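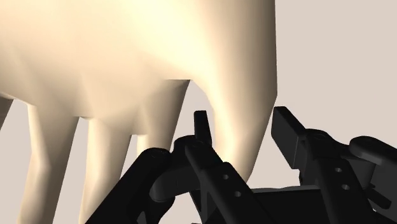
**Figure 2.** Low-polygon animal model, close view of the belly and legs.

Why do recorded attendance hours differ from the hours a childcare center is paid for? Most funding schemes pay on registered hours, which are fixed at enrollment, while the sign-in sheet records when a child arrives and leaves.

### 4.2 Sources of mismatch

We compared registered and recorded hours in 3,034 child-weeks drawn from the Hekance and Cinlow districts. A child-week was marked as mismatched when the two totals differed by more than 2 hours in either direction. Under this rule, 1,111 child-weeks were mismatched. Weeks containing a public holiday were removed before the comparison, as were weeks in which a center closed for staff training.

Early pickup was the most common source of mismatch. Parents on rotating shifts tended to register for the longest day they might need and to collect the child earlier when the shift allowed. The sign-in sheets rarely gave a reason for early pickup, so we relied on the manager interviews described in Section 3.3. Managers also reported that sheets were sometimes filled in at the end of the day from memory, in particular when a room was short of staff. Entries of this kind could be recognized by rounded times, but rounding alone was not treated as an error.

The payment rule used in both districts follows the model set out by Kuhlmann and Granström, in which a lower rate applies after 5 consecutive weeks of reduced attendance. Centers have little control over this threshold. A manager can ask a family to amend its registration, but the amended form takes effect only from the start of the next month, and any weeks already counted remain on the record. In Hekance, forms submitted in June were held over to the autumn term.

Two coders classified each mismatched week independently. Differences were settled by a third reader — in most cases these concerned weeks with both a late arrival and an absence. Weeks that could not be assigned to a single source were kept as a separate category and are reported as such in Section 4.3.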